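4. Sorting the clips, and what I learned about drawers

4.1 Why binder clips at all

I should say up front that I didn't plan to give binder clips their own section. When I started going through people's desks at the Naswood and Nolholm offices, I was after pens and charging cables, the stuff everybody complains about losing. But the clips kept turning up! They were in mugs, in coat pockets, on the rim of a trash can, and in one case holding a curtain shut. By the time I'd finished the interviews I had 192 separate remarks about small supplies in my notebook, and 127 of them mentioned clips in some way. So clips it was.

What makes them interesting (to me, anyway) is that a binder clip is two objects pretending to be one. There's the folded body, solid and easy to stack, and there are the two wire handles, which flop around and hook into the handles of whatever is next door. You can toss pens in a heap and pull one back out. Try it with clips and you tend to lift two or three together and then stand there shaking them like a set of keys.

I treat the job of putting clips away as four little steps: get the drawer open, free one clip from the pile, set it inside, close the drawer. Most people I talked to only ever named the third one. The drawer and the tangle didn't count as work in their minds, even for people who grumbled about both of them ten minutes later.
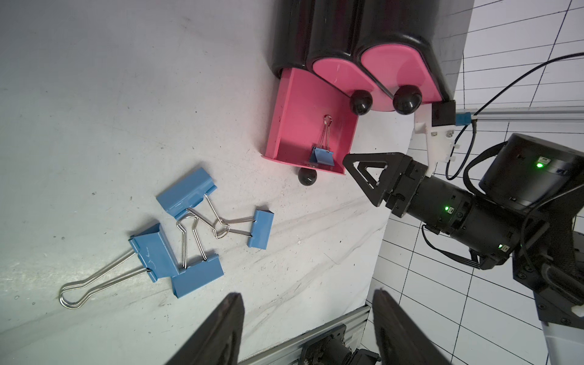 Drawer depth came up far more than I expected. A shallow drawer is lovely for paper clips and thumbtacks and pretty miserable for a large binder clip whose handles have swung up, and most of the small desktop drawers I ran into were shallow. People who used them had worked out a habit of folding the handles flat against the body before dropping the clip in, usually without being able to tell me when they'd picked the habit up. People who didn't fold had drawers that stuck. I asked one woman at Nolholm to show me how hers jammed and she got it on the first try, which she seemed proud of.

Then there's the business of the second hand. A light organizer slides backward when you push a drawer shut, and it comes along with you when you pull one open, so you end up holding the body still with one hand and working the knob with the other. Nearly everyone does it, and hardly anyone mentioned it until I asked. It also means the clip has to be put down somewhere first, and "somewhere" is nearly always back on the pile.

4.2 One at a time or by the handful

I went in assuming that the handful people would be faster. Grab the lot, dump it in, done. For paper clips I still think that's right. For binder clips I'm much less sure, and I changed my mind partly by doing it myself at my own desk for most of March. If I took a handful, the clips went in with their handles crossed, the drawer wouldn't close, and I had to reach in and rearrange them with two fingers in a space barely wide enough for them. Taking them singly felt slow and fussy, but I hardly ever had to go back in.

I wrote this up in a draft that went around on 20 March 2019, and I was fairly pleased with it.
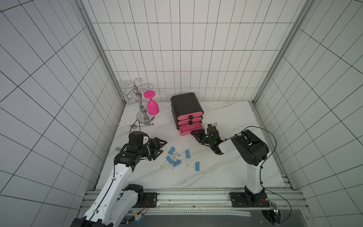

Marijke Verbeke wrote back that I was measuring the wrong end of the problem. In her view the time that matters is the time it takes to get a clip out again, when you're holding a stack of loose pages and have one hand free, and a neatly filled drawer that has to be coaxed open loses to an ugly open dish every time. She added that she keeps her own clips on the edge of a folder, clamped in a row, and has never owned a drawer for them.

I think she's right about the one free hand, and I've added a retrieval question to the second round of interviews because of her. I'm not ready to give up on drawers, though. The open dish does well as long as it holds one size and isn't very full. Once small and large clips are mixed, you're back to the tangle, only now it lives in a dish. Precious Manalo made the same point to me about the supply cabinet at Castillo, where the clips come in a bulk order of 4,000 and get tipped into one bin, all sizes together. Nobody digs. They take from the top, and the small ones sift down and stay there.

4.3 Color

Color turned out to be a weaker guide than I'd hoped. I expected people with colored clips to sort by color, and a few did, mostly for paperwork reasons (blue for outgoing, pink for anything waiting on a signature). But at the moment of putting away, size won. People went for the big ones first whatever the color, probably since those were the easiest to get hold of, and the color system fell apart at the drawer and got rebuilt the next morning.

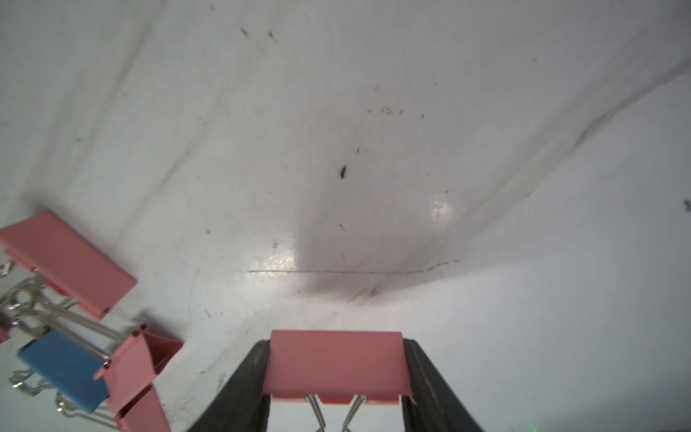

Figure 1. Binder clips in pink and blue, with silver wire handles.

I did ask the color sorters whether they'd want a labeled drawer for each color. Most said yes, and then said they wouldn't keep it up. The Uklow office had tried it with sticky labels, and the labels were still on when I visited, but the drawer marked for pink had batteries in it.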